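Brirum Slotted Utensil Holder, White

Home > Kitchen > Drawer & Counter > Utensil Holders

Back in stock Friday. Limit 3 per order please, last batch went fast.

Plain white plastic holder for the stuff that never fits the drawer tray. Chopsticks, takeout forks, picnic spoons, straws. Boxy shape, sits flat against a wall or the side of the fridge. Slots in the front so air gets in and things dry out.

Details
Weight: 430 g boxed
Color: white only for now. Gray maybe in December
Care: warm water, dish soap. Top rack OK, no heated dry
Returns: 30 days, unused, in the box

Works with wood or plastic utensils. Put them in handles down if you want to see what you're grabbing, handles up if kids are getting there own. Both fine.
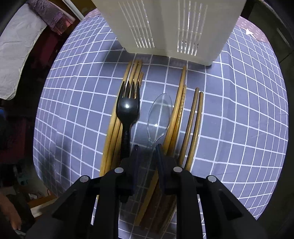 Wooden chopsticks: shake off the water first, then stand them up loose. Don't rubber-band wet pairs together, they stay damp in the middle. Long cooking chopsticks fit too but stick out a good bit.

Goes with
Nilsuwan wooden chopsticks, sold in pairs
Atham wipe-down table cloth
Runetti picnic forks and spoons, black or clear

Shipping is flat rate, orders in before noon go out same day, mostly. Allow around 45 minutes for pickup orders to be ready. Questions on bulk or cafe orders, ask for Lutz Reinholz at the shop, mornings are best. Utensils and cloth not inculded.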